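The Hard Part Is the Bag

An open day in Otuvville shows how much work goes into a small household chore

Apr 7, 2024

The bus to Otuvville stops at the bottom of a long hill, and visitors to the Zerkine workshop must climb the rest on foot. I arrived warm and a little late. In the entrance a sheet of paper said that 34 people were registered for the morning, and that coats could be left on the window side.

I had expected a stage, maybe some music. Zerkine has rented this floor since February, and it still looks like an office where people have just moved in. The visitors stood along one side and spoke in low voices, as people do in a library. The task of the day had been written on a board in blue marker: "Bottle, bag, bin." There was no other program.

The robot carries the name Ondieki on its papers. The engineers say only "it." Two arms, two hands with fingers, and a great deal of patience from everybody near it.
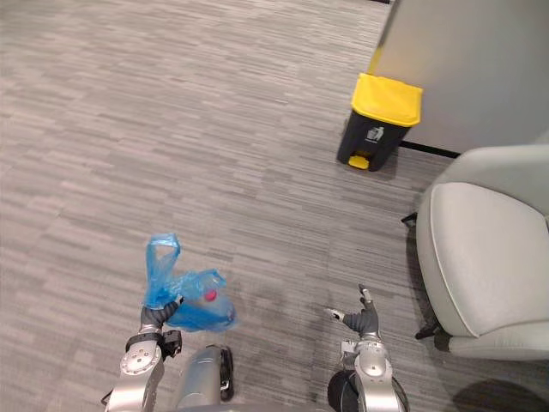 Ondieki with the bag in its left hand and the bin still some distance away.

A person who brings a bag to a bin does not think about the bag. I tried at home, after the visit, to notice what my own hands do. One hand holds, the other opens, and the fingers feel all the time where the edge is. I could not say in which order these things happen. An engineer at Zerkine must say it, and must say it again when the bag is a different one.

We were told that the team has recorded 3,424 attempts with bags of different kinds. I asked how many of them went well. The engineer beside me laughed and answered that it depends on what I call well. If the bag arrives but the bottle falls out on the way, is it half a success? They have a column for this in their table, and the column is the subject of many discussions at lunch.

Between two attempts there is a pause, and the pauses are long. Somebody looks at a laptop. Somebody else walks over to the robot, looks at a finger, and walks back. I began to like these pauses, for in them the visitors asked their best questions.
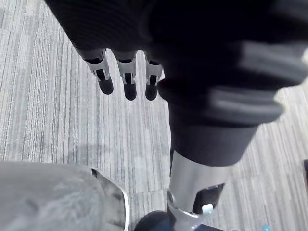 A woman near me wanted to know why the hand needs so many joints, when a simple claw could also hold a bottle. The answer was longer than she wanted, I think, but it was a good one. A claw is strong and easy to repair. It is also helpless with anything thin. The team worked with a claw for a long time, and they speak of it now with some affection, like a first car. They changed to fingers when they began with plastic bags, and the repair bills went up at once.

The hands are serviced by Drostico, a small firm on the other side of the town. Its technician had brought a case of spare parts and let us hold a finger joint. It was heavier than I had imagined. I gave it back quickly, because he had mentioned the price.

What a Bag Does

by the author of "Slow Machines," a monthly column

A bag has no shape of its own, and this is the whole trouble with it. It takes a new form each time it is touched. A table stays where it was. A bag moves when the air moves, and it sticks to itself.
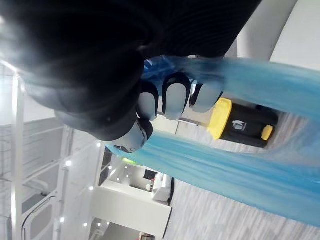
Ilse Maarten

I wrote the word "crinkle" in my notebook and underlined it, and later I asked what the robot knows about it. Very little, they said. The cameras give it a picture, the fingers give it some pressure, and the sound is not used. One of the engineers would like to try the sound next. The others are not convinced, and they told us so in front of him, in a friendly way.

There is also the question of force. Too little, and the plastic slides away. Too much, and it tears, or the fingers close on each other with nothing useful between them. I was shown a curve on a screen with 20 small steps in it, each of them a change in the grip. To me it looked like a drawing of the hill outside.

A bottle is kinder. It has a hard cap and a known size, and it keeps more or less the form that you expect. Still, the label can be smooth or wrinkled, and clear plastic is difficult for a camera, which may see the table through the bottle and believe that there is only table. The team buys water in the shop downstairs, whatever brand is there, and they drink a lot of it. This is their method for getting empty bottles — I find it a very honest one.

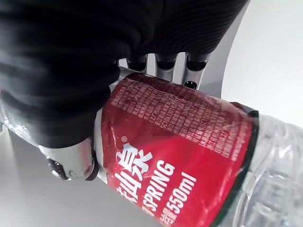 Before You Go

The next open mornings will be announced on the board at the Otuvville library and at the workshop door. Entrance is free, but places are few, and you should write your name on the list in advance. Children are welcome if they can stand behind the tape for a while.

Wear shoes that are good for standing. There are some chairs, and they go to those who come first. The workshop offers coffee, and a bakery halfway down the hill sells a poppy seed roll that I can recommend.

Zerkine also looks for households that would lend their daily objects for a few weeks. They hope to collect 3,000 of them: bags, boxes, cloths, old jars, all the things that lie in a kitchen drawer. A form is at the entrance, beside the coats. I have put down my name and two shopping bags, one of them with a broken handle, and the engineer who took the form was especially pleased with that one.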